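Rivcombe – Fournitures de bureau et petites choses indispensables
Accueil > Câbles et alimentation > Cordons secteur

Cordon d'alimentation Trolden, fiche trois broches coudées vers connecteur IEC
Réf. TR-100
En stock (quantité limitée)

Le cordon secteur est l'objet le plus ingrat du bureau. On en possède toujours trop, sauf le matin où il en faut un. Le Trolden relie une prise murale de type chinois ou australien à tout appareil muni d'une entrée IEC : écran, unité centrale, imprimante, et cet amplificateur que votre beau-frère vous a laissé « pour quelques jours » en mai.

Il est noir. On nous a demandé s'il existait en blanc, en gris perle et, une fois, en vert sauge. Il est noir.

Ce que nous aimons bien chez lui

La fiche a un manchon annelé à la sortie du câble, à l'endroit précis où les cordons rendent l'âme quand on les débranche en tirant dessus. Vous allez tirer dessus, nous aussi. Le connecteur IEC est long, assez étroit, avec une vraie prise pour les doigts, ce qui aide quand on travaille à tâtons derrière un meuble, la joue contre le mur.

Le câble se replie sur lui-même sans trop de mauvaise volonté. Pliez-le en longues boucles parallèles, les deux extrémités du même côté, et il tiendra dans un tiroir. La méthode consistant à l'enrouler autour du coude reste très populaire, et nous renonçons à la combattre.

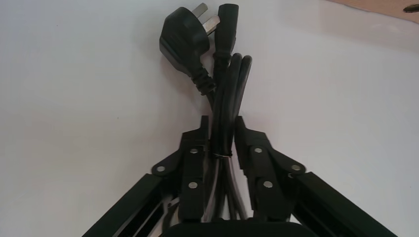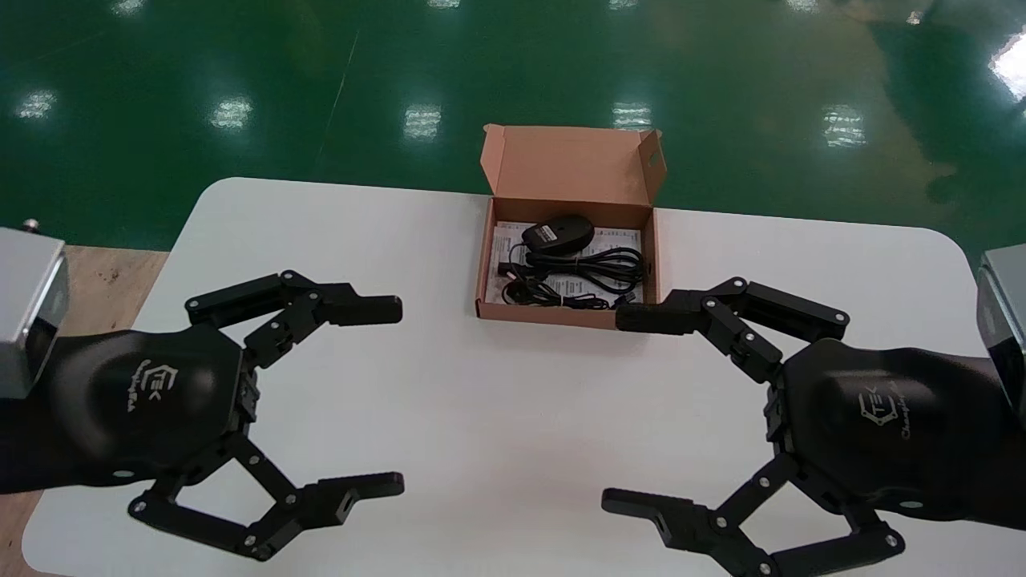 Première photo : les deux extrémités du cordon et le câble replié. Seconde photo : boîte en carton ouverte, avec souris noire, câble noir et feuille imprimée.

Le lot bureau Sestgate

Le cordon se vend seul ou dans le lot Sestgate, qui lui adjoint une souris noire et une feuille d'instructions. La feuille est en petits caractères. Elle explique, entre autres, comment brancher une souris, et nous en conseillons la lecture à ceux qui aiment les récits sans surprise.

Le tout voyage dans une boîte en carton brun à couvercle rabattable, peu profonde, qui se range sous un écran et que l'on garde ensuite neuf ans au cas où. Suqin Hou, à qui nous devons la composition des lots, tenait à une boîte qui se referme plusieurs fois. Elle a obtenu gain de cause contre le sachet plastique après un échange de courriels dont nous vous épargnons la longueur.

Avant de commander

Regardez votre prise murale. La fiche est à broches plates et coudées, elle n'entrera pas dans une prise française, même avec de la conviction. Pour un usage en France, prenez plutôt le modèle Yin, vendu sur une autre page, ou un adaptateur adapté à la puissance de votre appareil. Vérifiez aussi l'entrée de l'appareil : il existe plusieurs formats IEC, et ils se ressemblent juste assez pour qu'on se trompe.

Ne pas utiliser un cordon dont la gaine est abîmée. Ne pas le laisser branché sous un tapis. Le ruban adhésif n'est pas une réparation.

Commandes et retours

Cordon seul : à l'unité ou par carton de 100.
Lot Sestgate : à l'unité uniquement.
Collectivités et écoles : devis à partir de 200 pièces, à demander à Shengli Liang par le formulaire de contact. Il répond vite, et brièvement.

Les retours sont acceptés si le cordon n'a pas servi. Merci de remettre la souris dans la boîte du lot : nous avons déjà reçu presque 9 boîtes, la dernière ne contenant que le couvercle, et pas une seule souris.

Dans la même rubrique : cordon Yin pour prise française, attaches en tissu, étiquettes pour câbles (à remplir soi-même, hélas).

Fiche mise à jour le 07/03/2023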